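Skuswood Mayoral Runoff: Your Questions, Answered as Well as Anyone Can

We have been getting the same handful of emails since the first round in November. They are gathered here, with the swearing taken out.

Who is still standing?

Petkov and Pristlow. Tidov finished third and has endorsed both of them, in separate interviews, with equal warmth.

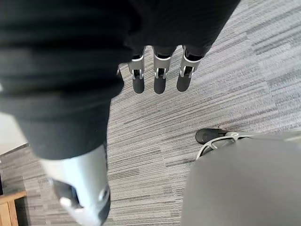
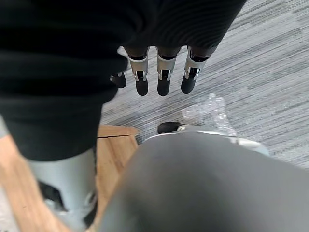
Why is there a runoff at all?

The town charter says a mayor needs more than half the vote. The top candidate fell 82 votes short of that. Petkov calls this a moral victory. Pristlow, who came second, calls it a moral victory too.

I voted in the first round. Do I have to vote again?

You don't have to do anything. But your first vote does not carry over, however hard you pressed on the pencil.

I wasn't registered in November. Can I vote now?

Yes, if you register at least 5 days before the runoff. The clerk's office takes forms until 4 p.m. and means it. People who arrive at 4:02 are given a leaflet.

Can I write in Tidov?

You can write in anyone you like. In a runoff it will be recorded as a spoiled ballot. Last time we had 90 of those, several with drawings.

What do the candidates disagree on?

Mostly the bridge. Petkov wants to repair it and Pristlow wants to replace it. Both say their plan is the cheap one, and neither has published a budget. On parking they agree completely, which has not stopped them from arguing about it for a month.

Will there be a debate?

There will be one, at 7 p.m. in the high school gym. It seats 300. The first debate ran long after both candidates used their closing statements to answer the opening question.

What happens if it's a tie?

The charter says the outcome is decided "by lot" and leaves it there. The town attorney believes this means a coin. The clerk believes it means slips of paper in a box — they have exchanged letters.

When does the winner take office?

At noon on the first working day of January. Until then the current mayor stays on, and has asked us to mention that the complaints line is still open in the mornings.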